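4.3 Checking gripper clearance in the simulator

Applies to Skinovix cell software and the Grullimance two-finger gripper 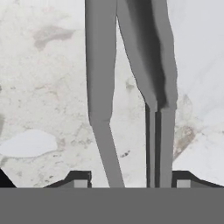 Source: Skinovix simulator, wrist view. Rendered image, Goossens training set.

Complete this section before you run any new program on the real arm. You need a loaded cell model, the current tool file, and a saved copy of the program. If the tool file was changed after the last backup, go back to section 4.1 first.

The wrist view is the main view for this check. It shows both fingers over the work surface. Marks and veining on a simulated surface are part of its texture and have no effect on contact results.

1. Open the cell model and select Wrist View.

2. Confirm that both fingers are shown. If one is missing, reload the tool file. Do not continue with one finger hidden.

3. Set the simulated speed to 50 percent. Leave the force limit at the value in the tool file.

4. Open the fingers fully, then close them in small steps. Watch the gap between them. Stop if the fingers pass through each other or through the surface.

5. Move the tool to the approach point. The standard approach height is 50 mm above the surface. A lower height needs a written note in the cell log.

6. Run the program once from start to finish without skipping moves.

7. Open the contact report. Clear every entry marked "unplanned" before you go on. An entry may be cleared only by changing the program or the model — never by turning off contact checking.

8. Run the program again. You need 2 clean runs in a row. If the second run reports a contact, start over at step 6.

9. Save the report with the program. The log holds up to 192 reports, after which the oldest is overwritten. Export any report you are required to keep.

CAUTION: A clean report does not replace the risk assessment for the cell. Guards, stops, and speed limits must still be checked on the real equipment.

CAUTION: Keep everyone outside the guarded area during the first real run, including the person who wrote the program.

Note: Finger shapes in the simulator are simplified. Measure the real fingers and compare them with the tool file after any repair or swap.

Note: At the Clondavico site, the signed check sheet stays at the cell until the next program change. Other sites should follow their own filing rule.

If the wrist view does not load, see section 9.2, Display faults.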